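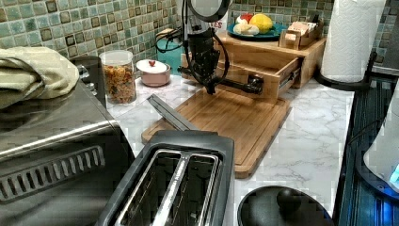 By the Pradudum editors | Household Reference | Kitchens

Countertop board station

A countertop board station is a section of kitchen counter set aside for cutting and plating food. It normally consists of a cutting board and nearby storage for tools and dry goods. Bamboo boards are common. They are made of strips glued side by side, and the strips remain visible in the finished surface. Some have a raised lip along the front edge.

Storage

A small cabinet with a drawer may stand behind the board, its top used as a shelf for plates and packets. The drawer needs clear space in front of it to open. Clear jars allow dry goods to be identified without labels. In the Civik layout, jars stand against the backsplash and the board is kept forward of them.

Faucet clearance

A board placed close to the faucet shortens the distance between rinsing and cutting. The lever must be able to move through its full range without striking the board. The Serirlow guide allows 2 inches between the two. Boards should not be left in standing water, which can open the glue lines.

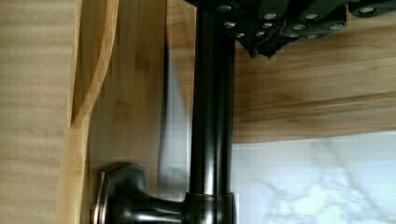
Dark bronze faucet and lever handle, turned sideways, with a wooden board nearby.

Finish

Dark bronze finishes are wiped with a soft damp cloth. Abrasive pads remove the coating at the collar and handle first. Wooden and bamboo boards are washed by hand, dried on edge, and oiled when the surface looks pale.

Multiple boards

Stations with more than one board usually assign the smaller to fruit and the larger to bread or general work. A tray with raised edges holds the plate and any boxed goods, such as tea, and can be carried to the table in one trip. The Samuel pattern, an older arrangement, places the tray to the right of the boards. Cut fruit with a high water content, including watermelon, is plated last.

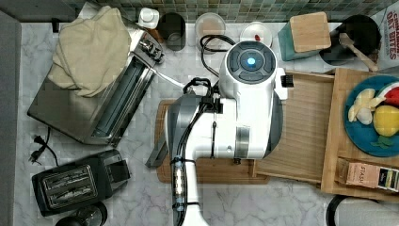 See also

Backsplash
Butcher block
Drawer slide
Serving tray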